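Skeritz opens orders for two-arm tabletop handling kit
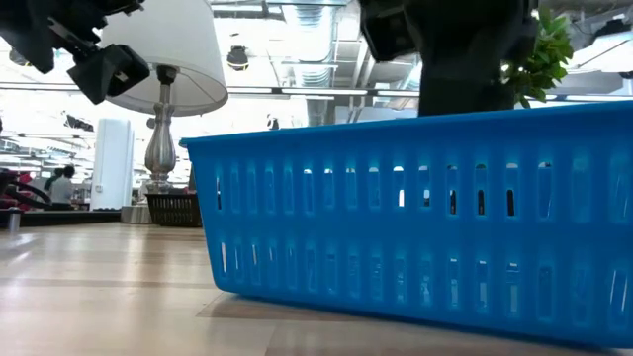

Skeritz has begun taking orders for the Drustow, a two-arm tabletop kit aimed at firms that handle mixed household goods in small batches. Deliveries are due to start in November.

The kit is sold as a complete package: two arms with grippers, a controller, a table-side camera on a fixed mount and a licence for the company's Gollura software. Buyers supply their own table. Skeritz says a top at least four centimetres thick is needed if the standard clamps are to be used; a floor stand is available as an extra.

The main change from the earlier single-arm model is in how the arms share a work area. Gollura plans both paths together and holds one arm back when the two would come within a set distance of each other. The distance can be altered by the user but cannot be switched off. On the older model, customers who wanted a second arm had to buy a separate controller and write the timing themselves.

Grippers are fitted with replaceable finger pads, which are sold in packs. The company rates a set of pads at roughly 701 hours of use on smooth plastic, and less on rough or sharp-edged goods. Changing them takes a single hex key, and the arm has to be zeroed again afterwards - a step that can be run from the software menu.

Rachid Abdel Hamid, product manager at Skeritz, said most early enquiries had come from returns centres and hire firms. "They want to lift, turn and put down things that were never designed for a machine to hold," he said. "Open containers are a good test. The rim flexes, and the two arms have to agree on where it is."

The published cycle rate is 438 moves an hour with both arms working, measured with light items and no camera check between moves. Skeritz has not given a figure with the check turned on, though Abdel Hamid accepted that it would be lower.

Support is being handled by Prieto, which will also run a one-day set-up visit for buyers who ask for it. The standard warranty covers the arms and controller for five years. Finger pads, cables and the camera lens cover are excluded.

Prices are given on request.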